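Subject: Re: [garment-care] Faded panels on pink long-sleeve shirts, and folding them flat
List: Trarnstead Laundry and Linen discussion list
In-Reply-To: earlier message, same thread

On the list in September, a member at the Citska hire shop wrote:

> We have a batch of pink button-up shirts, long sleeve, used as front of house
> uniform. Several have gone pale across the body while the cuffs and the edges
> have kept more of the color. They were all the same pink when we bought them.
>
> Two questions. First, is this a wash problem or a storage problem? Second,
> the same shirts are giving us trouble at the folding table. The collar end
> bunches up and the shoulders never lie flat, so the finished stack leans. The
> staff fold face up on the table with no board. We have tried more starch and
> it made no difference to the stack.
>
> Is there a written fold sequence that people here use? I would like something
> I can print and put on the wall.

I can take both questions, in order. I run the finishing side of a small plant and we handle 400 shirts in an ordinary week, most of them cotton or cotton blend.

1. The color

A pale body with darker cuffs and edges has more than one possible cause, and you can't sort them out from the look alone. The ones I would check:

a) The shirts were made that way. Some pink shirts are dyed after sewing, and the dye sits more heavily at seams and doubled cloth. Compare against an unworn shirt from the same order if you kept one back. If the unworn shirt has the same gradient, you can stop there.

b) Light. Shirts hung on a rail near a window fade on whatever faces the glass. The test is to compare front and back. If the front is paler than the back, or one sleeve is paler than the other, look at where the rail stands. A shirt that has faded from light will also be darker under the collar leaf and under the button placket, so turn both back and look.

c) Bleach or oxygen product put in undissolved. It normally leaves patches with visible borders. A smooth change from edge to middle would make me doubt this one, but ask whoever loads the machine.

d) Pressing. A heated form or a flat press touches the body panels for longer than it touches the cuffs. Some reds and pinks shift with heat and partly come back when the cloth cools and takes up moisture. Press one shirt, leave it overnight, and compare it in the morning against one that was only air dried.

Keep a log by shirt number. We mark ours inside the neck. Shirt 918 in our own stock went pale over one summer and the log showed it had been on the end hanger the whole time, so it was light and we moved the rail. Without the number we would have blamed the detergent.

If you need to match faded and unfaded shirts on the same shift, sort them into two stacks and issue each stack to a separate team. Redyeing is poor value on a blend. The polyester part won't take ordinary cotton dye and the result is weaker in color than the sample card.

2. The fold

I think your bunching comes from the start of the fold and starch won't touch it. The shoulders have to be pulled out flat before anything is turned in. If the shirt is picked up or dragged by the collar, the cloth below it rises into ridges on both sides of the neck and stays there when the collar is let go. People then fold the ridges into the stack.

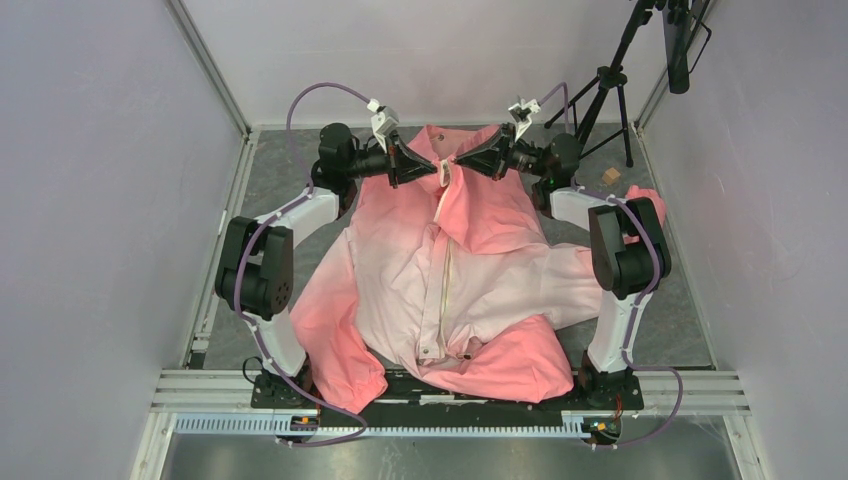 Pink button-up, face up, collar lifted from both sides. Note the peaked folds at the shoulders.

The photo has the condition I mean. With the collar held up at the top center, the upper part of the shirt stands in folds around the shoulders. If you let the collar go and start folding from that position, those folds go into the packet. The same photo also has the kind of color you describe, deeper at the cuffs and edges and close to white in the middle of the body, so it may be useful for comparing with your batch. I would not diagnose the cause from it, for the reasons in section 1.

Our sequence for long sleeves follows. It is plain text so you can print it.

FOLD SEQUENCE, LONG SLEEVE, NO BOARD

Step 1. Button the collar button, then every second button down the front. The bottom one is always buttoned.

Step 2. Lay the shirt face up. Set the collar down. Take one shoulder seam in each hand and draw outward until the yoke is flat. Smooth from the neck toward the sleeve head, one side and then the other.

Step 3. Run a flat hand from the yoke to the hem. Do not pull on the hem, as this drags the placket off center.

Step 4. Turn the shirt face down. Hold it at the shoulder seams and the side seams for the turn. Do not hold the collar.

Step 5. Repeat the smoothing in step 2 on the back yoke.

Step 6. Fold one side in on a line from the middle of the shoulder to the hem. Lay the sleeve back on itself so that it runs straight down the folded side, cuff toward the hem.

Step 7. Do the same on the other side. The two folded edges should be parallel. Check at the hem, where the error shows most.

Step 8. Turn up the tail to just past the cuffs.

Step 9. Fold the remaining length in half, bringing the lower edge to just below the collar. Turn the packet over and set the collar with the fingertips.

For the lean in the stack, alternate the packets, collar left and then collar right. The collar end is always thicker. Ten packets all facing one way will lean even if each one is folded correctly.

A folding board helps with step 6 and does nothing for step 2. We used a Sulumel board for a while and the shirts came out the same width every time, with the same ridges in the shoulders, until we changed how the yoke was laid out.

3. Surface

You said your staff fold on a table. Check what covers it. A slick top lets the first side slide while the second is being turned in. A surface with too much grip stops the yoke from spreading, and people go back to tugging at the collar to move the cloth. We settled on a tight cotton cover over thin felt, tacked underneath. It is changed when it starts to pill.

Table height matters more for speed than for quality. Ours is 44 inches for the tall operators, which everyone else finds too high, so there is a second one lower down.

4. What I would like to know

Please post the fiber content from the care label, the wash temperature, and whether the shirts go through a heated press. Also whether the paleness is on the back panel. If it is the same front and back I would drop light from the list and look at (a) and (d) first.

The Vincze plant had something similar on a run of 3000 pink and coral tunics and posted about it here. Search the archive for "coral", as the word pink isn't in the subject line. Their wash notes are in the second message of that thread. Ignore the temperature table in the first one, it was corrected later.

Regards,
Finishing room, Trarnstead

--
To unsubscribe, send a blank message with "unsubscribe" in the subject line.
Please trim quoted text when replying.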